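Plolleck – Contract Guard Supervisor, Diplomatic Premises

Plolleck provides static guarding and access control for consulates and trade missions. We are hiring a supervisor for the local guard force at a consular building in Mukorside. The post is full time on a fixed contract and reports to the regional contract manager.

The supervisor runs a team of 18 guards on three rotating shifts. Duties include preparing rosters, checking post orders, inspecting screening equipment, and writing the daily incident log. The guards are unarmed. Armed response is handled by the host country's police under a separate agreement, and the supervisor is the point of contact for that liaison.

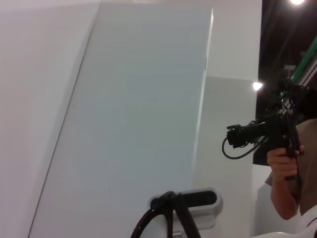 Applicants must have worked at least four years in guarding, policing, or military service, two of them in charge of a shift. A valid guard license is required at the time of application. Spoken and written English must be good enough to draft reports without editing. Experience with the Prekia visitor registration system is useful – training is given to those who lack it.

Appointment depends on a background check by the mission, which can take several weeks. Dual nationals may apply. Pay follows grade 71 of the Plolleck scale, with a night allowance and a uniform allowance of 300 dollars a year.

Send a resume and a copy of your license to the Plolleck recruitment desk, Tănase Building, Mukorside, by Tuesday, April 21, 2026. Quote reference 200. Interviews are held on site, and photo identification is required at the gate.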